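Parkelura Print Room: Set-up Guide for Members
Section 5: Scanning and proofing medium-format negatives

This section covers the Vivex film scanner and the proofing printer beside it. It assumes you have completed the darkroom induction and hold a current access tag. Developing, contact printing and wet fibre printing are dealt with in Section 4. Mounting and framing are in Section 6.

5.1 Before you start

Negatives must be fully dry and flat. Film taken from the drying cabinet on the same day usually keeps a curl across its width, and the holder will not correct it. Leave sleeved strips under the weighted board overnight.

You will need:
cotton or nitrile gloves
the rubber blower from the top drawer
one anti-static brush
the 120 film holder with both masks
your job card, with roll numbers filled in

Caution: Do not use canned air on the scanner glass or on film. Propellant leaves a residue that cannot be removed from emulsion.

5.2 Switching on

1. Turn on the wall switch, then the scanner, then the computer. If the computer is started first the scanner may not be recognised. Shut both down and start again in the correct order.

2. Wait for the green light on the front panel to stop flashing. The lamp takes five minutes to settle. Scans made earlier show a colour drift from one end of the strip to the other.

3. Log in with your member number. Guests and students use the login printed on the job card.

4. Open the scanning software and choose Transparency Unit. The flatbed option is for prints and documents only.

Note: The monitor is calibrated at the start of each term by Kane Pearce. Do not alter brightness or contrast. If the hood has been removed, put it back before judging tone.

5.3 Loading the holder

1. Put on gloves. Handle film by its edges.

2. Brush the holder, then blow out both masks.

3. Place the strip emulsion side down. The edge numbers read correctly when viewed from above. If they are reversed, turn the strip over.

4. Lower the mask and press gently at each corner until it clicks. A strip of three 6 x 6 frames fits the long mask. Single frames go in the short mask with the blanking plate fitted.

5. Slide the holder onto the bed with the notch at the hinge end. Leave the calibration window at the top completely clear. Any film or tape over this window will produce vertical bands.

6. Close the lid without letting it drop.

Caution: Cut film only on the light table, using the guillotine with the blade guard down. Scissors leave burrs that catch in the holder.

5.4 Preview and exposure

1. Run a preview. Draw a selection just inside the border of each frame. Including the clear rebate will cause the software to set the black point from it.

2. Set film type to match the stock. For black and white, select 16-bit greyscale. For colour negative, select 48-bit colour.

3. Turn off sharpening, dust removal and automatic colour. Infrared dust removal does not work on silver-based black and white film and will damage fine detail.

4. Open the histogram. Move the black and white sliders to sit just outside the data at each end. The result should look flat. Contrast is added at the editing stage.

5. Repeat for each frame. Settings are held per selection and are not copied across.
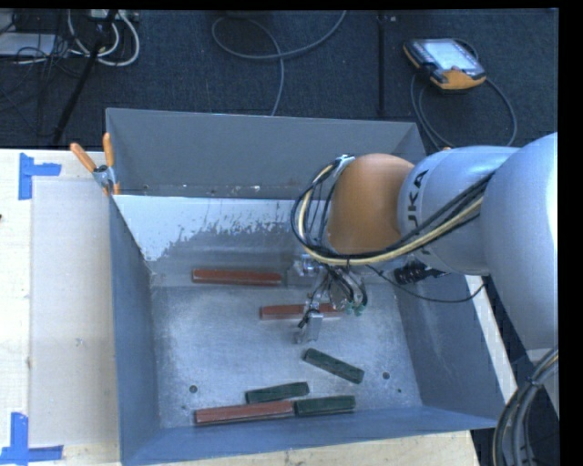

5.5 Resolution and file names

1. Choose a resolution from the list below.

Web gallery and contact sheets: 200 dpi at output size
Proofs to A4: 1200 dpi
Exhibition prints: 2400 dpi

Higher values can be entered but give no further detail with this scanner. They also fill the shared drive.

2. Save as TIFF, uncompressed. JPEG is accepted for the web gallery only.

3. Name files with your member number, roll number and frame number, separated by underscores. Member 353, roll 31, frame 5 becomes 353_31_05. Do not use spaces or titles. The catalogue reads the name from left to right and will reject anything else.

4. Save to the Working folder. This folder is cleared at the end of each month. Copy your files to your own drive before you leave.

Note: Work intended for the November members' show must also be copied to the folder marked Lockyer Wall. Merle Sutcliffe hangs from that folder and does not look elsewhere.

5.6 Making a proof

1. Check that the printer has the correct paper loaded. The profile name on the screen must match the label on the tray. Matt cotton and pearl use different blacks, and changing between them uses ink.

2. Place the paper with the coated side facing you. If unsure, touch a corner with a moistened fingertip. The coated side is slightly tacky.

3. In the print window, set Colour Management to Application Controlled. Turn off colour management in the printer driver. Leaving both on gives a heavy magenta cast.

4. Print the test strip first. View it in the booth, with the room lights off, after ten minutes.

5. Adjust and reprint if required. Record every sheet on your job card, including rejects.

Caution: Do not pull a sheet while the rollers are turning. Press Cancel and wait for it to feed out.

5.7 Faults

Bands along the length of the scan
Calibration window covered, or dust on the glass beneath it. Clear and repeat the preview.

Rings of colour in smooth areas
Film touching the glass. Refit the strip and check that both masks are closed.

Soft on one side only
Film not flat, or holder feet set unevenly. All four feet should be at the middle position.

Scanner not found
Repeat 5.2 from step 1. If there is no change, fill in a fault slip and hand it to Aroha Trevaskis. Do not unplug the cable at the rear.

5.8 Closing down

1. Remove all film and return the holder to its sleeve.

2. Turn off the scanner and computer. Leave the printer on standby so that the heads remain capped.

3. Fit both dust covers.

4. Put your job card in the tray for Beverley Pearce. Charges are added to your monthly account.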